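Chores still a slow job for robot arms, Pronska trial shows

Ustaver, 1/27/20

A robot arm can pick up a cup and put it on a shelf. It can wipe a table, if the table is clear. But when the work is moved from one kitchen to another, or when someone leaves a bag on the floor, the same arm often stops and waits for a person.

This is the main result of a trial which the company Pronska started in September in Ustaver. The company placed robot arms in homes and in small shops and gave them ordinary work: carrying, sorting, wiping, lifting, putting things back. The results were shown to local shop owners last week, and they gave a mixed picture.

In total the arms made 1,392 attempts at 14 different chores. According to Pronska, 63 percent of the attempts were finished without help. The company calls this a good start. Some of the shop owners in the room did not agree, and one of them asked who would pay for the other 37 percent.

The easy chores went well. Moving boxes of the same size from a cart to a low shelf was finished nearly every time, and the arm did not become slower toward the end of the day. Sorting spoons and forks was also good, after the drawers were marked. Folding towels was possible, but one towel took several minutes, and the owners of the homes said that they preferred to do it by themselves.

The difficult part was work with objects that have no simple side to hold. Round things, heavy things and things with legs or handles were the worst group. A person puts one hand under such an object, feels where the weight is, and changes the grip without thinking. The arm must decide on the place for its finger before it touches anything, and a mistake of a very small distance can be enough for the object to turn or slide.
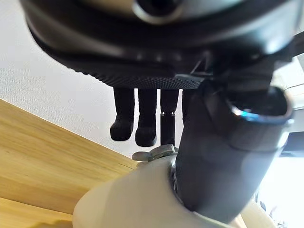
A gripper finger against the lower side of a large round object, seen from the robot's wrist.

Cameras are one reason for the difficulty. A small camera at the wrist sees the work from very near, and this is useful for finding an edge or a gap. But a big object can fill most of the view, and then the arm knows little about what is behind it. Strong light from one side makes it worse. Black objects gave trouble in many homes, and in one shop the arm worked noticeably better in the evening, when the sun was gone from the front window.

Pronska says that a second camera, placed higher, would solve a part of the problem. It would also raise the price, and it would need a free place on a wall or on the ceiling. In the small shops on the old side of Ustaver such a place is not always easy to find.

Hitora, a company that sells cleaning machines to hotels, followed the trial and has its own opinion. It thinks that arms for general housework are still too early, and that customers will be happier with machines that do one job. Its floor cleaner cannot lift anything, but it can be left alone for a whole night. The company does not plan to sell an arm this year.

For shop work the answer may be different. At Joly, a household goods store that took part in the trial, the arm was used for 108 hours, mostly in the back room. The workers there liked it for unpacking in the morning, when the same type of goods comes many times in a row. They did not like it on the sales floor. Customers stood too near to it, and each time the arm stopped for safety and had to be started again from the beginning of its task.

The store also found that the machine made new work. Shelves had to be cleared before it started, labels had to face the front, and somebody had to stay close enough to hear the signal when it asked for help. The store did not measure how much time this took. Its workers believe that on a quiet day it was more than the time saved.

Safety was a smaller question than many had expected. No injuries were reported. The arms move slowly and stop at a light touch, and the families with children said that they got used to the machine within the first week. There were complaints about noise, mainly a high sound when the arm was holding something and not moving.

Pronska will continue the trial in the shops and will end it in the homes, where the arms are to be taken away before summer. The families can ask to join again when there is a new version of the gripper. The new one will have softer fingers and a sensor that can feel when an object begins to slip.

The price for a shop has not been decided. Pronska says that it will first offer the arm for rent by the month, with one day of training for the staff included. Joly has asked to keep its arm in the back room until then.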